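# Zweiarmige Greifzelle beschaffen: Bedarf und Budget festlegen

Stand: 14. August 2022

Voraussetzung ist eine abgestimmte Aufgabenliste. Ohne sie lassen sich die Angebote von Tornano und Kopecký nicht vergleichen.

## 1. Teilespektrum erfassen

Alle Objekte aufnehmen, die gegriffen oder umgesetzt werden: Abmessungen, Masse, Oberfläche. Offene Kartons mit Klappen getrennt von geschlossenen führen, ebenso starre Kunststoffbehälter. Die Öffnungsweite der Finger richtet sich nach dem breitesten Griff, die Fingerform nach dem engsten Zwischenraum.
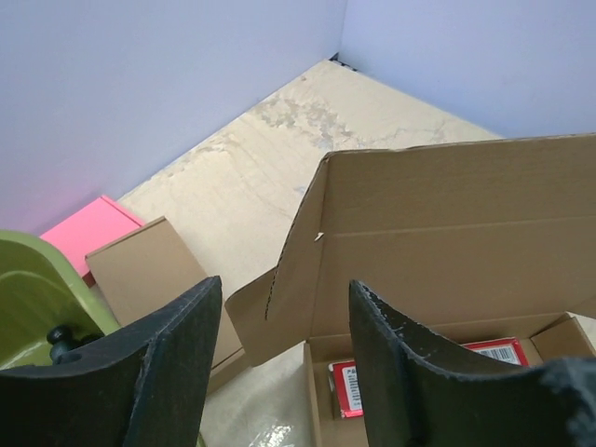

Theda Steinbach rät, Greiferfinger grundsätzlich als Verbrauchsmaterial zu buchen und den ersten Ersatzsatz gleich mitzubestellen; im Nachkauf komme jedes Mal die Versandpauschale dazu.

Für Finger und Kabelclips ist deshalb eine eigene Position anzulegen. Im Projekt Nerkunik waren dafür rund 1.000 Euro im Jahr angesetzt.

## 2. Arbeitsraum und Montage

Reichweite beider Arme auf die Tischfläche übertragen und den Überlappungsbereich markieren. Behälter, aus denen umgepackt wird, müssen vollständig in der Reichweite mindestens eines Arms liegen. Bei Montage auf einer gemeinsamen Schiene ist der Schulterabstand vor der Bestellung festzulegen. Die Kabel brauchen an den Handgelenken freie Schlaufen.

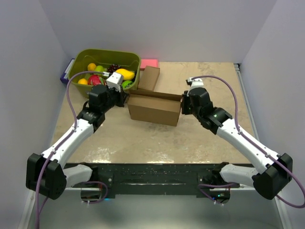

Seitenwände verringern den nutzbaren Schwenkbereich und gehören mit Innenmaß in die Anfrage. Das Gleiche gilt für die Tischhöhe.

## 3. Angebote einholen

- Arme, Greifer und Steuerung einzeln auspreisen lassen
- Lieferzeit für Ersatzteile schriftlich bestätigen lassen
- Zahlungsziel: 30 Tage
- Einarbeitung: zwei Personen
- Reserve: 6 % der Nettosumme

Soll die Zelle noch im laufenden Haushaltsjahr abgerechnet werden, muss die Abnahme vor Dezember liegen. Freigaben erteilt Boris Šindelář, Rückfragen zur Montage an Oľga Baláž.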